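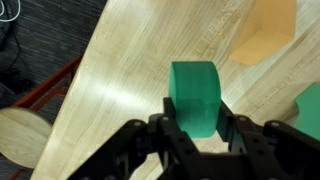 **Bench check, block-stacking arm — Bamside Robotics Club**
January 2019, before the Claltska round
Checked by: two students and whichever adult has the key

Mark each line OK, FIX or N/A. "Fine, I guess" is not a mark.

## Power off

- [x] **Emergency stop within reach of the driver's chair.** OK. In November it was within reach of a different chair.
- [x] **Bolts on gripper plates snug.** OK. Checked with the hex key. Fingers are not a torque tool.
- [x] **Both gripper fingers straight, no cracks at the base.** OK.
- [ ] **Wrist camera cable clipped along the arm.** FIX. One clip missing at the elbow. Tape is allowed for practice and will be failed at Claltska.
- [ ] **Cables on the carpet gathered and covered.** FIX. Same comment as last time, and the time before that. The cover strip is in the Rustad bin, still in its wrapper.
- [x] **Board flat and not rocking.** OK after a folded card under one corner. Please leave the card.
- [x] **Nothing on the board except blocks.** OK. A granola bar was removed and is not being returned.

## Power on, slow speed

- [x] **Home position reached without touching the board.** OK.
- [x] **Gripper opens and closes on command.** OK, 42 cycles, no sticking.
- [x] **Green block held upright between the fingers.** OK. Grip setting 324. Do not go back to 605, which left dents in the foam practice set and a bad mood in the room.
- [x] **E-stop pressed while holding a block.** OK. Arm stopped and kept hold.
- [ ] **Camera view free of glare.** FIX. The overhead light bounces off the wood and the Wundus software reads the shiny patch as a block about one try in three. Turn the board or switch off the near light — pick one and write down which.
- [x] **Round pieces stay put when the arm moves nearby.** OK at slow speed. Wood cylinders go down on a flat end, please. On their sides they have travel plans.

## People

- [x] **Safety glasses on everyone inside the tape line.** OK. On top of the head counts as a hat.
- [x] **Long hair and hoodie strings tied back.** OK, second attempt.
- [ ] **Driver says "moving" out loud before every move.** FIX. Mouthing it does not count. Neither does saying it afterward.
- [x] **Log sheet filled in.** OK through run 64. The handwriting on the last few is a separate inspection.

## Result

Passed for slow practice only. Full speed is off until all four FIX lines are cleared and this sheet has been signed again. Keep it on the clipboard by the door, and bring a clean copy to Claltska along with the spare elbow clips.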